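**Aubert Sock Hanger, Model 282**

Iltex supplies the Aubert to laundries, residences, and schools. It is meant for socks, gloves, and other small items that are easily lost in a shared dryer.

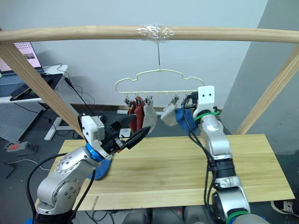

Socks clipped along the lower rail

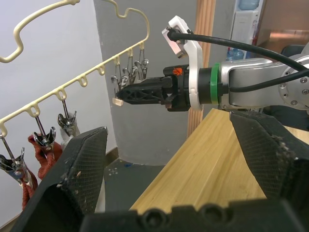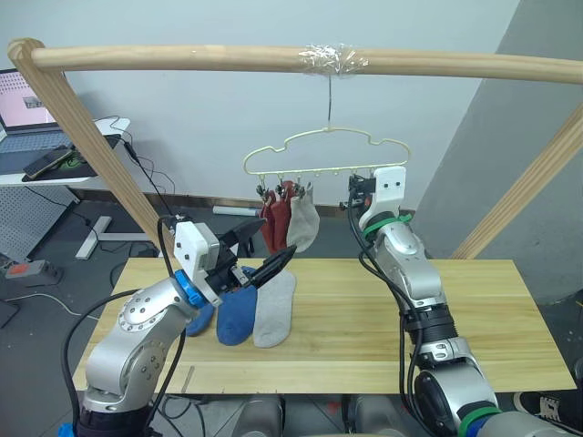

Orders ship from the Zukelthorpe warehouse in cartons of 10 — mixed cartons are not available. Replacement clips are sold in packs of eight under part number 3123. Returns should be sent to the Civton office in their original carton.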